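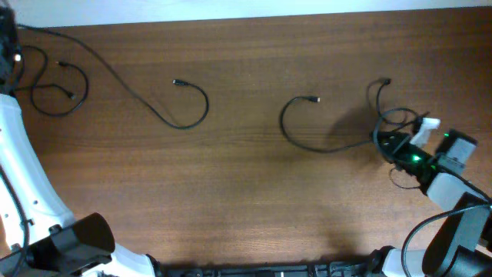

Brown wood with the grain running longways, my favorite kind of tabletop.

I finally finished the walnut oil experiment! If you've been reading for a while you know I picked up a beat-up dining table in Wosmont last November, and that I've been going back and forth on how to finish it ever since. Varnish, wax, oil, nothing at all... I changed my mind so often that the table spent most of the winter under a bedsheet.

What got me moving was a little shop called Pacheco, two streets over from the bus station. They sell offcuts by the pound, and I came home with a bag of them so I could try everything on scraps first. Best money I've spent on this whole project. I tested wax on one, store-bought varnish on another, and plain walnut oil on the rest, and I loved the oil so much that I went right back and bought a bigger bottle.

The sanding took forever. I started with 100 grit and went up from there, always along the grain (I went across it once, in a corner, and I can still find the spot with my fingertips). Then 2 thin coats of oil, wiped off well, with a long wait in between. Please be patient with that wait! My first scrap stayed sticky for ages because I kept piling more on.

And the color! The oil brought out streaks I had no idea were in there – the old finish had turned everything the same flat orange. I keep walking past just to look at it from the other side, where the light comes in low and the darker lines show up best.

A few of you asked what I spent. Around 500 for the whole thing, counting the table, the sander I'd been wanting anyway, and way too much sandpaper. You could do it for a lot less if you borrow a sander, and I'd say go for it.

Rags soaked in oil can heat up and catch fire, so spread them out flat outside until they're stiff and dry. Don't ball them up in the trash.

Next up are the chairs. They don't match the table or each other, and I can't wait to get started on them. I'm thinking oil again, maybe with a darker seat on one or two.

Posted 16 August 2026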